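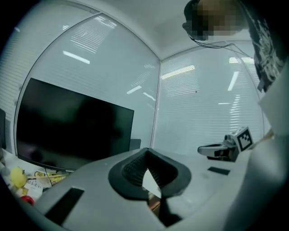
Clearing a shared desk before a meeting

Allow 20 minutes for a desk that has been left for a week or two. You need one shallow tray, a dry microfibre cloth, a second cloth for damp wiping and a rubbish bag.

1. Start with the paper. Cards, labels and loose sheets spread quickly, and they hide the small things underneath. Make one pile to keep and one for recycling. Anything with a name on it goes back to that person's pigeonhole.

2. Put toys and other small bits in the tray. A yellow toy can stay on the desk if somebody likes it there, but move it off while you wipe.

3. Switch the monitor off at the wall and let it cool. Wipe the screen with the dry cloth, top to bottom, using hardly any pressure. Dust shows up best on a dark screen, so do this before you turn it back on. Never spray cleaner straight onto it.

4. Lift cables clear of the desktop and tie them in loose loops. Tight bends near the plug are what wear them out.

5. Wipe the desk with the damp cloth, working from the back edge to the front, then dry it.

6. Leave the blinds until last. Close the slats, dust them one way, then tilt them over and do the other side. With blinds behind glass you'll need to get in from the other side – check that room is free first.

7. Glass walls pick up streaks from the ceiling lights, which makes smears hard to spot. Look along the pane from one side.

At Clatano we do the lot every 2 weeks. Ozan Baysal keeps the spare cloths in the cupboard by the printer. Wash them without fabric softener, as it leaves a film on screens.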